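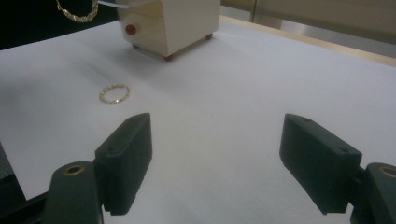
It let go of the ring, thought about it, and then bit me, writes Darragh Ní Mhurchú, who would also like it known that the manual called this gripper "gentle." The word has been removed from this edition.

7. Snap Closure (Fault 254)

Snap closure means the fingers of the Quintela hand-held gripper shut at full force, without the trigger being squeezed, during small-object work. Rings and chains bring it out more than anything else you are likely to pick up. The display shows 254. By then you will usually have noticed.

CAUTION: Keep your free hand out of the gap between the fingers whenever the gripper has power. Do not nudge a ring into place with a fingertip. Put it where you want it first, then bring the gripper over.

CAUTION: The trigger lock does not prevent snap closure. It locks the trigger, as the name promises, and the trigger is innocent.

7.1 If a snap closure has just happened

1. Release the trigger and turn the gripper off at the handle switch.
2. Unplug the power lead. The off switch leaves the drive board live for 10 seconds.
3. If something is caught between the fingers, turn the manual release knob counterclockwise until it comes free. Do not pull. A thin ring will lose that argument, and so will you if the ring is on you.
4. Write down the fault code and the time of day. Support will ask for both.

Note: Turning the gripper back on clears the code from the display. It does not clear the fault.

7.2 Finding the cause

Most cases come down to a finger that has crept on its bracket. The position sensor thinks the jaws are closed when they are wide open, and the drive hurries to correct a problem that doesn't exist.

1. With the lead unplugged, open the jaws all the way using the release knob.
2. Lay a sheet of plain white paper on a flat table. Dark fingers show up well against it, and so does any small screw that drops out.
3. Hold the gripper over the paper and compare the two fingers. The tips should mirror each other, both angled inward. If one leads the other, it has moved.
4. Try to rock each finger by hand. Any play is too much.
5. Look at the brass-colored threaded insert in each bracket. If the insert turns or sits proud of the surface, stop using the gripper and replace the bracket.

7.3 Refitting the fingers

1. Remove the finger screws. Throw them away, even the nice-looking ones.
2. Seat each finger fully on its bracket and fit new screws from kit 2098.
3. Tighten by hand, then reconnect power and run Jaw Zero from the Setup menu, hands clear.
4. Open and close the jaws 3 times on nothing.
5. Repeat over a test ring that has no sentimental value.

If code 254 comes back during step 4 or 5, the sensor is at fault - do not run Jaw Zero again in the hope of wearing it down. Unplug the gripper, tag it, and return it to the Atcombe service desk with the fingers still attached.

Note: Grippers fitted with Jaritau fingers use a different screw length. See Section 9 before ordering.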